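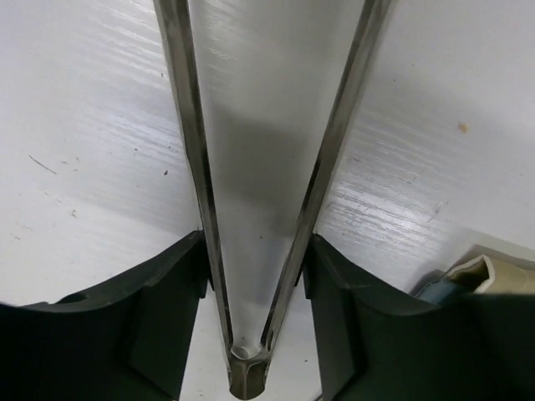

V-shaped metal piece over a pale white surface

About Civesham

Civesham runs payroll giving programs for small and mid-sized employers. Employees choose a charity and an amount, the amount comes out of their paycheck, and we see that it reaches the charity along with any match the employer has agreed to pay. We handle the sign-up forms, the payroll file, the charity checks, the payments and the year-end statements.

We work with 165 employers. Most of them have a human resources office of one or two people who also handle benefits, hiring and leave. Several had a giving program before they came to us, usually a paper pledge card passed around once a year and a spreadsheet that one person understood.

How we started

Sille Snorradóttir and Kaisu Juntunen met while working in the payroll department of a regional grocery wholesaler. Each June the company held a giving campaign, and each June the two of them typed the pledge cards into the payroll system by hand. Cards came in with no employee number, with a charity name that matched four different organizations, or with an amount and no word on whether it was per paycheck or per year. Calling people back took most of the month.

They wrote a one-page form that asked for the missing items, and then a small program that turned the forms into a payroll file. A neighboring firm, Nørgaard, asked to use it. Nørgaard made store fixtures, ran two shifts, and had employees who never sat at a computer, so the form had to work on a phone and on paper. It still does both.

Civesham was set up as a separate company after that, with Nørgaard as its first paying client. They are still a client. Sille looks after operations and the payroll side. Kaisu looks after client accounts and charity relations. The company is owned by the two of them and by the staff, through a share plan that employees can join after their second year. We have no outside investors.

What we do for employers

Setup. We meet with your payroll and HR people, usually by video, and go through how your pay periods work, which pay codes are free, and what rules you want. Some employers allow gifts to any eligible charity. Others keep a list. Some match dollar for dollar up to a cap, some match at a lower rate, and plenty do not match at all. We write the rules down in a short plan document, which you approve before anything is announced.

Sign-up. Employees get a link or a paper form. Either one can be filled out in a few minutes. They can begin, change or stop a gift at any time of year. We do not tie it to a campaign season unless you ask us to.

Payroll file. We send a file before each pay run with only the changes in it. If your payroll system cannot take a file, we send a plain list that can be keyed in. After the run, you send us the totals and we check them against what we expected. Differences are looked into before any money goes out.

Payments. Charities are paid once a month. Each payment comes with a report showing the total gift, the employer match and the names of donors who agreed to share them. Donors who want to stay anonymous are left off the report, and their employer does not see which charity they picked.

Statements. In January each employee who gave gets a statement for the prior year. Employers get a summary of gifts and matches by month.

What we do for charities

Charities do not pay to be listed with us, and we do not take a share of gifts. Our fees are paid by employers. There are currently 334 organizations receiving payments through Civesham programs. They include food pantries, animal shelters, school foundations, hospices, a canal preservation society and a fair number of very small groups with no paid staff.

Before a first payment we confirm that the organization is registered and eligible to receive tax-deductible gifts, and that the bank account belongs to it. We repeat the registration check each year. When an organization loses its status, we hold the money, write to the donors, and ask them to choose another recipient.

If you work for a charity and want to know why you have received a payment from us, the report attached to the payment should say which employer it came from. If it does not, write to us with the payment reference and we will look it up.

Our software

The system behind our programs is called Nosix. We built it and maintain it ourselves. Employees use it to manage their gifts, and HR staff use it to see enrollment numbers and download files. It does a limited set of things. It has no points, badges or leaderboards, and it does not show anyone how much a coworker gives. We have been asked for a leaderboard more than once and have decided against it, as giving through payroll should be a private choice.

Nosix holds the information needed to run a gift: name, employee number, work email or mailing address, charity, amount and dates. It does not hold salary figures. Client records are kept for as long as tax rules require and then deleted.

Who works here

Ten of us work at Civesham, counting Sille and Kaisu. There are 8 full-time positions and two part-time ones. Three people handle payroll files, two work on Nosix, two answer calls and email from employees and charities, and one does our own books and the monthly payment run.

Every client has a named contact and a named backup. You will be told who they are before your first pay run. If either one changes, we let you know in writing. Staff in all roles take turns on the support line during January, when statement questions come in.

Our own payroll giving program follows the same rules we set up for clients. The company matches gifts up to a yearly cap. We do not publish how many of our staff take part, and managers do not ask.

Where we are

Our office is on the second floor of the Dristwood Building, above the credit union. The entrance is on the side street, next to the bike racks, and there is an elevator. Visitors should ring the second bell. Parking behind the building is for tenants, but there are metered spaces on both sides of the street and a public lot one block over.

We moved to Dristwood from a shared office when the paper forms outgrew the filing space. Paper forms are scanned when they arrive and kept in a locked room until the retention period is over, after which they are shredded on site.

Fees

Employers pay a one-time setup fee and a monthly fee based on head count. The monthly fee is the same whether few or many employees sign up. There is no charge for adding a charity, changing your match rules or having us attend a staff meeting to answer questions. The current fee sheet is sent on request. Contracts run for one year and can be ended with 60 days' notice. If you leave, we complete any payments already in progress and send you your enrollment records in a standard file.

Getting in touch

Employers who want to talk about a program should use the contact form and choose "New employer." It helps if you tell us your pay frequency, your payroll system and whether you plan to match. Kaisu reads these messages and replies herself.

Employees who already take part should use the link in their enrollment email or call the support line printed on their statement. Charities should choose "Payments received" on the contact form and include the payment reference.

Page last updated 2026-09-25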